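Notebook – bench 2, gripper budget
Tuesday, started 9.40

Purpose: settle what goes on the February order before Ross Urquhart closes the sheet. Current ask is fingers, wrist camera spares and one replacement power supply. The second arm is off the list until the next round.

Forkell quote came in at 1,124 for a set of 4 finger pairs with fixings, carriage extra. Litdale are cheaper per pair but will only sell the finger with its mounting plate, and we have plates. Asked both for lead time in writing. Litdale replied 7 working days, Forkell has not replied. Boyang Kang wants the Forkell geometry kept so that the existing calibration file stays valid. I agree for this round. Changing tip length means redoing the offsets, half a day per arm at least, and that time is not costed anywhere on the sheet.

Wrist camera: Jiang unit on bench 1 has an intermittent connector. Yutong Gu reseated it and it held through the morning. Put down one spare cable and one spare camera. Cable first if we have to cut.
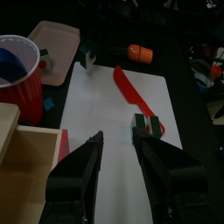

Tip choice is the one open item with money attached. Elitz list a wide padded tip and a narrow one at the same price, and Shamim Arain had pencilled in wide for everything. I would split the order. With the toy kitchen set out, the red knife lies flat on the white board and the green-and-white block covers part of its handle, so there is little room beside the handle for a wide pad. Narrow tips stay on this bench. Wide can go to bench 1, where the parts are larger and spaced out – Shamim to confirm before it is entered.

Consumables, for the same sheet:
Pad material, one roll
Finger screws, bag of 40
Thread lock, one bottle
Cable ties, from stores, no charge

Objects: Huiling Peng asked whether we should budget for a second toy set. Not yet. Replacement pieces can come out of the small purchases line.

Contingency: Ross wants a figure, not a percentage. Waiting on carriage from Forkell before I give him one. If carriage pushes us over the line, drop the spare camera, keep the cable, and leave the finger order as it is.

15.10 – Shamim agrees to the split. Sheet updated, tips entered as two rows. Forkell lead time still blank.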